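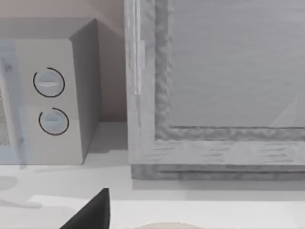
Rules for success checks on knob tasks in simulation

We are writing the acceptance rules for a set of simulated kitchen tasks. One asset is a microwave with two round dials, one above the other, and the task is to turn a named dial to a target angle. My draft passes an episode when the dial is within 10 degrees of target at the last step. A colleague wants a hold time and a limit on the other dial too. Is there accepted practice?
Posted by okanska_bench, 31 Jul 2021

Daranee Noiphan
I know of no formal standard for this. What we use at Saithong:
Measure joint angle from simulator state, never from the rendered view.
Require the target to hold for 13 consecutive steps after the gripper has released. A last-step check passes episodes in which the finger is still forcing the knob.
Fail the episode if the other dial moves more than 3 degrees. With two matching knobs this close together, contact with the wrong one is the most common fault — log it as its own failure code.
Write the tolerance, the hold time and the asset version into the results file. Scores without them cannot be compared.

Lastell
10 degrees is fine, everyone uses that.

bratberg_t
It depends on the range of travel. If the dial turns through 135 degrees, 10 either side is a large share of it and a random push will sometimes pass. Run a random policy first and tighten the tolerance until its pass rate is close to zero. I agree on the hold time. I would also fix the start angles in a published seed list — we left ours open until February and had to rerun everything.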